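Why do we wash up with soap?

Everything you cook with gets dirty. Some of the dirt is easy to see, like a bit of carrot stuck to a pan. Some of it is grease, which can be thin and clear and hard to spot.

Water washes away salt and sugar very well. It does not wash away grease. If you pour oil into a glass of water, the oil floats in a layer on the top. The two do not mix.

Washing-up liquid helps them mix. It is made of tiny parts called molecules, which are far too small to see. One end of each molecule sticks to water and the other end sticks to grease. When you scrub, the molecules gather round little drops of grease and lift them off the metal. The drops then float away in the water.

After scrubbing comes rinsing. Rinsing carries off the suds and the grease inside them. The outside of a pot needs rinsing too, and so does the bottom.
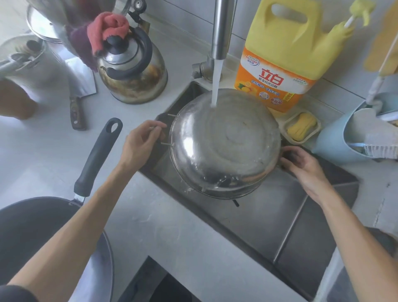
Rinsing the bottom of a steel pot under the tap. The big yellow and orange jug holds washing-up liquid.

Many cooking pots are made of stainless steel. This is iron mixed with other metals, and one of them is called chromium. Chromium makes a very thin skin on the steel that keeps rust away.

Try it yourself

Ask a grown-up before you start. Put some water and a spoonful of cooking oil in a jam jar. Screw the lid on, shake it and let it stand for 90 seconds. Look at where the oil is. Now add a few drops of washing-up liquid, shake it again and wait the same time. Does the oil look different?

Words to know

Grease: fat or oil left on something.
Rinse: to wash with clean water.
Suds: the bubbles made by soap and water.

Written by Wafula Lema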